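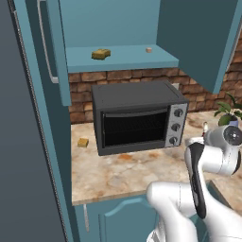 I have owned five toaster ovens in my life and the Marikar is the first one I have ever wanted to sit down and write about, so get yourself a cup of something. I bought it in May after my old Ultus finally gave up on me in the middle of a tray of biscuits (it had been threatening to for a year, poor thing), and I have used it nearly every day since. My old one was shiny chrome and showed every fingerprint in the house. The new one is a wide gray box with a dark glass door and a curved handle running along the top edge of it, and the flat matte top hardly shows a smudge, even on the days when I've been shaping meatballs and had to answer the phone.

Let me start with toast, seeing as it's in the name. The Marikar makes good toast, not great toast. Four slices of ordinary sandwich bread come out evenly browned on top and a shade paler underneath, and the second batch always goes faster than the first, so you have to stay in the room. If toast is the main thing you eat, buy a regular toaster and save yourself the counter space! I was a little disappointed for the first week or so, and then I made an open-faced tuna melt and forgave it everything.

Baking is where I fell for it. I tend to be suspicious of little ovens, which in my experience burn the back row of cookies and leave the front row raw, so I did a proper test with an oven thermometer I've had forever. I set it to 300 degrees and left it alone, and it settled roughly 7 degrees hot and stayed there. I can live with that. My full-size oven is a good deal worse and cost a great deal more. Oatmeal cookies came out the same color from one side to the other, and a small pan of cornbread rose so nicely that I made another one the next day just to be sure it hadn't been luck.

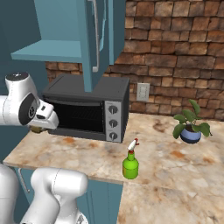 Roasted vegetables are the other thing it does well. I do carrots and onions a couple of nights a week, cut fairly small, and they're done in 31 minutes, which I know because I wrote it on a sticky note and have never had to change it. Potatoes want longer and a stir in the middle. A small chicken fits if you take it apart first. A whole one, even a modest one, sits too close to the top for my comfort, and the one time I tried it the skin got much darker than I like while the thighs were still catching up.

Now for the grumbles, and I do have a few. The crumb tray is a nuisance. It slides out fine when it's clean, but once there's a bit of melted cheese down there it sticks, and then it lets go all at once and you have crumbs on your slippers. The timer bell is very polite – one soft ding and that's your lot – so if you're in the next room with the radio on you will miss it. I have missed it plenty. And the baking pan that comes in the box is thin and buckled the second time I used it. I replaced it with a heavier one from Lurine that fits with a finger's width to spare on each side, and I'd suggest doing the same right off the bat.
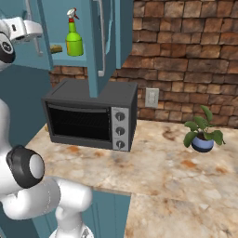

I should say something about the Rukar too, as that's the other one I was considering and I know a lot of you are stuck between the two. My sister has it and I've cooked on hers over several visits. It heats up faster and the toast is better, no question. But the door on hers is stiff, the buttons beep at you for every little thing, and I never did work out how to make it stop going back to the pizza setting. If you like presets you may love it. I just want to turn it on and put my dinner in.

Cleaning is ordinary. Warm water and dish soap for the rack, a damp cloth for the glass after it has cooled, and baking soda paste for whatever I've let go too long. The inside walls have darkened a little already, and I expect they'll keep on darkening.

I'd give it four stars out of five, and the missing one is for that pan. There's a peach crumble in it right now and I think I just heard the ding.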